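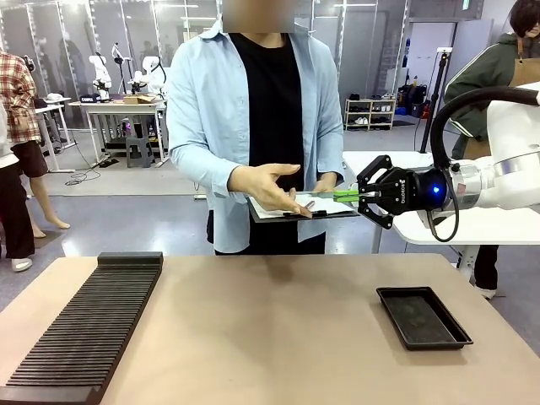 The sign-out desk at the Drellcombe tool library opens at four in the afternoon, and by a quarter past there is usually a line. The woman who runs it has been at the desk for 2 years. She asked that her name be left out of this piece, and talked between borrowers.

Everything that leaves the building goes on paper first. "We tried a tablet," she said. "People scrolled past the return date. With a clipboard they have to write the date themselves, and then they remember it."

The form is a single sheet with space for the item, the borrower's number, the date out and the date due. She wants it filled in with black pen. Blue is fine to read but comes out faint on the old copier, and pencil smears by the time a sheet has been handled a few times. Filled sheets go into a folder at the end of the day. Last year the folder took in 1,058 loans.

Of the items on the list, 143 are hand tools. The most borrowed is a tile cutter that came from a shop closing down in Stultden. "That thing is never here," she said. "I have 33 people who've asked for it since November."

Small parts cause the most trouble. Drill bits, hex keys and spare blades get left in pockets and trucks. She now lays them out in a shallow tray when a kit comes back and checks them against the sheet before the borrower signs. It takes a few minutes. Some people complain about the wait.

Asked what she would change, she named the clipboards. The cheap ones lose their grip after a few months and the paper slides around while people write. She has been buying a heavier kind from Paquette and said the clips have held up so far.

She would also like a second table. Returns and loans share one now, and on busy evenings the piles get mixed. A request has gone in to the town.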